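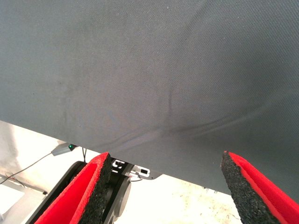
Mending and Alterations Table Moves to the Hanetti Room

Starting in November, the mending and alterations table will meet in the Hanetti Room on the second floor of the Fluvell Library. The old spot by the front desk is going over to new shelving. Hours stay the same, 3 p.m. to 6 p.m., and the elevator is open the whole time.

Remzi Oral will again take in hems, seams and zippers. Please bring items washed, with your name pinned to the inside. The limit is three items per household per visit. Coats and anything with a full lining need to be left overnight, and you will get a paper ticket for pickup.

Last season the table took in 127 items. Most were pants and work shirts, followed by curtains. Eighteen are still on the rack waiting for their owners. If you have a ticket from spring, stop by before the end of November. After that, unclaimed items go to the clothing closet on Eskildsen Street.
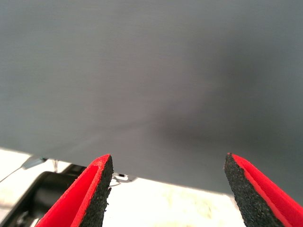 Gray, with a darker patch toward the right.

We are also looking for supplies. Heavy thread in black, gray and navy runs out first. Jeans needles are always useful, and so are metal zippers cut out of worn jackets. We can't take fabric scraps smaller than a dinner plate or sewing machines in need of repair. Leave donations in the bin inside the Rellance Avenue door.

The fall book sale brought in $325 for the table, and the money will go toward a new iron and a sleeve board. Thank you to everyone who came by.
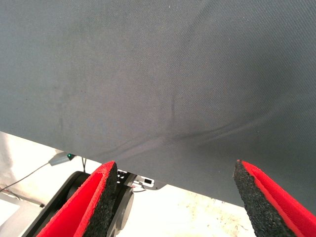 Remzi asks that people check how a fabric is woven before they try a patch at home. Plain weaves are easy to match. Twill takes more care, and a patch looks best when its ribs run the same way as the ribs in the garment. Dark gray cloth with a fine diagonal twill shows the ribs well enough to line up by eye. Press out any long creases first, then pin and baste before you sew. Instruction sheets will be on the table, in large print as well.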